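Drisine Cold Brew Jar, 32 oz
by Lisiden
In stock. Ships with lid, filter core, spout cap and one spare gasket.

If you have ever made cold brew in a pasta pot and strained it through a paper towel at six in the morning (I did this for years, and I have the stained dish towels to prove it), the Drisine is going to make you very happy. It's a tall glass jar with a steel filter that drops into the middle and a lid that screws down tight. You fill it before bed, put it in the fridge door, and pour it the next day. I love this thing and I use mine pretty much all year, even in February.

The part that makes it work so well is the filter. Lots of jars like this come with a nylon mesh that sags after a month and lets grit through. The Drisine core is etched steel, one solid piece with over 3000 tiny holes in it, and there's no seam down the side for grounds to pack into. You knock it out over the compost, rinse it under the tap and it's clean. A medium-coarse grind comes through clear, with just a little silt at the very bottom of the jar. A blade grinder will give you more of that silt, so let the jar stand for a bit before you pour the last glass.

How I fill it

Take the lid off and stand the core in the empty jar. Spoon the coffee into the core up to the lower line, then pour cold water slowly over the grounds so they all get wet. Stop halfway, give it a gentle stir with something long (a chopstick is perfect), then fill to the neck. Lid on, into the fridge. I leave mine for 16 hours, which sounds like forever, but if you start it when you're doing the dinner dishes it's ready for lunch. Pull the core out when it's done! If you leave it in for a couple of days the coffee turns bitter and woody.

What you get is strong. I cut it with the same amount of water or milk. Straight over ice on a Saturday is also great, but maybe don't make plans to nap.

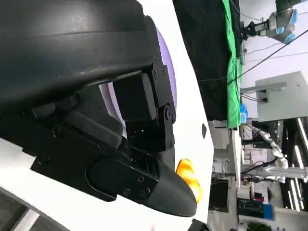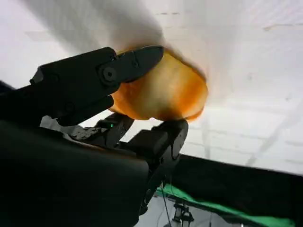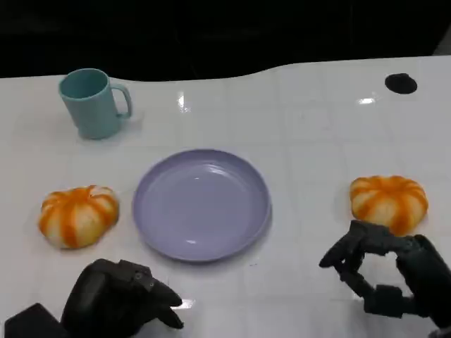 It does tea too, and I think this is where people are missing out. Black tea made cold comes out smooth and almost sweet, and you can leave it overnight without that dry, puckery thing you get from a forgotten teapot. Hibiscus is wonderful. A strip of orange peel in the core with the tea leaves is my favorite for company. Green tea wants less time, so start it at breakfast and take it out by mid-afternoon.

Please don't pour boiling water into it. The glass is thick, but it's made for cold drinks, and the gasket will warp. Warm from the tap is okay for cleaning.

Sizes and what fits what

The full-size jar holds 32 ounces and fits most fridge doors. We also carry the Drisine Small at 16 ounces, which suits one person who wants a fresh jar every day. The lids are the same on both, but the cores are different lengths, so check which one you have before you order a replacement. If you own the older Tuncer jar, the current lid screws onto it just fine. The Tuncer core is a little wider and won't go into a Drisine at all.

Care

Jar and core: dishwasher safe, either rack.
Lid: hand wash, and pop the gasket out once in a while so it can dry.
Coffee stains on the steel: soak overnight in warm water with a spoonful of baking soda, then brush.
Coffee smell in the gasket: there's no real cure, so use the spare for tea.

From a customer

"I bought the small one for my desk and went back for the big one inside of a week. My only complaint is that the spout cap is easy to lose. Mine went down the disposal. Could you sell these by themselves?" Romain Hamel

We can, and now we do! Spout caps come in a pack of 2, in black or gray, and they fit every Drisine lid.

In the box

1 glass jar
1 lid with spout cap
1 etched steel filter core
1 spare gasket
A folded card with fill lines for coffee and tea

Goes well with

Wisard hand grinder. Set it four or five clicks coarser than you would for drip and you'll be right where the Drisine wants you.
Lisiden bottle brush, long handle. Reaches the bottom of both jars.
Replacement core, full size or small.
Replacement gaskets, clear.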